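Ketholm School of Health Sciences
Wound Closure and Tissue Handling
Handout 4: The interrupted suture – placing, tying and cutting

Purpose of this handout

This handout accompanies the fourth session of the module and should be read before the practical class. It deals with the closure of a short, straight incision by single interrupted stitches. Continuous and buried techniques are covered in Handout 7. Students are expected to bring a printed copy to the skills room, together with the practice log issued at the start of term.

1. The incision

A straight incision with clean edges is the simplest wound to close, and for that reason it is the one on which all students begin. The two edges should meet along their full length without being pulled. Where one edge sits higher than the other, the fault usually lies in the depth of the bite: the needle has passed through more tissue on one side than on the other.

Before the first stitch is placed, the line of the incision should be inspected from end to end. Bleeding along a cut is seldom even. A darker, thicker line at one end and a thin one at the other is common, and students should note which part of the wound needs attention before closure begins. Blood is removed by gentle pressure with a swab. Wiping across the edges is to be avoided.

2. Handling the tissue

Tissue should be held as little as possible and as lightly as possible. Closing the jaws of an instrument firmly on a wound edge crushes the cells on which healing depends. The preferred method is to lift or steady the edge with one jaw, or with closed tips, and to let the needle do the work.

Surface wrinkles are a useful guide to tension. Fine creases running towards a stitch suggest that the thread is drawing the tissue in. If they deepen as the knot is tightened, the throw should be eased before the next one is laid.

3. The knot

Braided thread is used throughout this session. It holds a knot well, is easily seen against pale tissue and does not spring open between throws as a single-strand thread may do. Its disadvantage is drag. It should be drawn through slowly and in the direction of the needle's curve.

The standard knot for the module is a square knot secured with further throws. The first throw brings the edges together, the second locks it, and each later throw is laid flat in the opposite direction to the one before. Throws laid repeatedly in the same direction produce a knot that may slip.

The tails are cut short, but not flush. In the view below, the knot stands over the incision between the open jaws of the left-hand instrument, with the dark cut ends fanning upward and to the right.
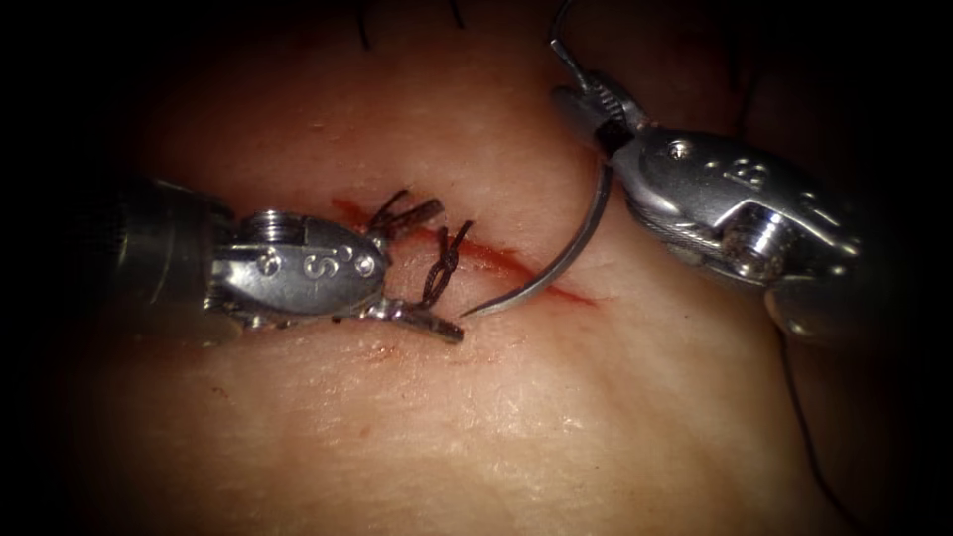
One reader of last year's handout wrote that the advice on tail length was too vague to be of use at the bench, and asked for a firm figure: "I cut mine to match my neighbour's and we were both marked down." The point is accepted. For the braided thread supplied in this module, tails are to be left at 4 millimetres. Shorter tails give the knot no margin if it loosens slightly, while longer ones may irritate the wound or become caught in the next stitch.

The same reader asked whether the knot should lie directly over the cut. In skin closure it is normally drawn to one side, so that it does not press on the healing line. Knots on the practice pads are to be finished in this way unless the instructor directs otherwise.

4. Common faults

Edges turned inwards. The needle has entered at too shallow an angle. It should enter at a right angle to the surface.

Blanching around the stitch. The knot is too tight. The edges need only touch.

Frayed thread. The braid has been gripped in the jaws along its working length. Only the end that will be cut away should be gripped.

Tails caught against a jaw. The instrument should be opened fully and withdrawn along its own line – never sideways, as this pulls directly on the knot.

5. Practical work

Each student will complete two rows of interrupted stitches on the Grasso practice pad, with 7 stitches in each row. The first row is for practice and may be discussed freely with others at the bench. The second is assessed and carries 50 marks, divided equally between the spacing of the stitches and the quality of the knots.

Pads are to be labelled on the underside and left in the tray by the door. Needles go into the sharps container at each bench and must be accounted for before the student leaves. Marked pads may be collected from the Brirumton building in December.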